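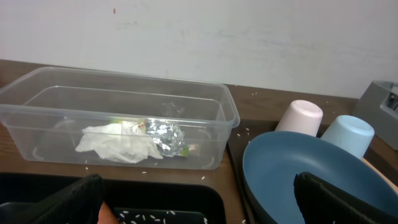

Hiếu Phí wrote:
> Will the arm take over the whole washing-up corner, or do we still
> scrape the boxes ourselves? Rice gets everywhere by the end of lunch.

Still a bit of both, Hiếu, but what a change already! In July the Jonville canteen got through 1049 boxes and bowls, and Oanh and I used to split every one of those between us. Now we do the sorting — napkins and foil out first, please — and the arm does the lifting and stacking. My wrists are so much happier (and I get to talk to people at the hatch again, which I'd missed).

Nobody's hours have been cut. Oanh has moved to prep 2 mornings and loves it. Grains on the worktop are still a cloth job, so keep one handy.

Come and try a shift with it!

Ngân Cao

Print this message | E-mail this message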